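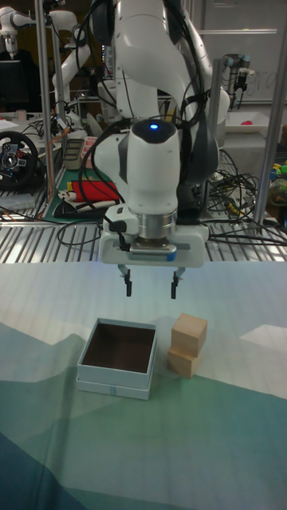
Jostbridge opened its robot lab to visitors for one afternoon in October 2023, and I went with a group of 19 people, mostly from small packaging and parts shops in the area. You sign in at the front, leave your coat, and wait for somebody to come down and get you. The visit lasts a little over 2 hours with a coffee break.

Our guide was Tahsin Sarkar, who runs the handling work. He skipped the slides and took us straight to the benches. There are several white arms in the room and a smaller gray one mounted in front of the whiteboard. Cables are everywhere. If you are used to a clean production cell, the place looks like a workshop, with a steering wheel and toys sitting out among the equipment.

The bench we spent the most time at was set up for block handling. The arm there has a two-finger gripper and works over a printed mat with a picture of hills or waves on it. The parts are plain: an open square box standing on its own lid, and two wooden cubes stacked next to it. The job is to pick up the cubes and put them in the box. Sarkar said the team logged 700 tries at it in July, changing the position of the box between runs.

I asked why they stack the cubes a bit crooked. He said parts never arrive straight in a customer's plant, so there is no point in practicing with a perfect stack. The upper cube is the harder one to grip, he said, as a small push can knock it off before the fingers close.

Somebody from Conneely asked about cycle time. The answer was 20 seconds per cube, which he called slow, and they are not working on speed this year. Another visitor wanted to know about soft parts like bags and pouches. They have started on cloth but had nothing to show us yet.

Visits are free, but you need to book through the Jostbridge office. Parking is behind the building, and the entrance is on the side street.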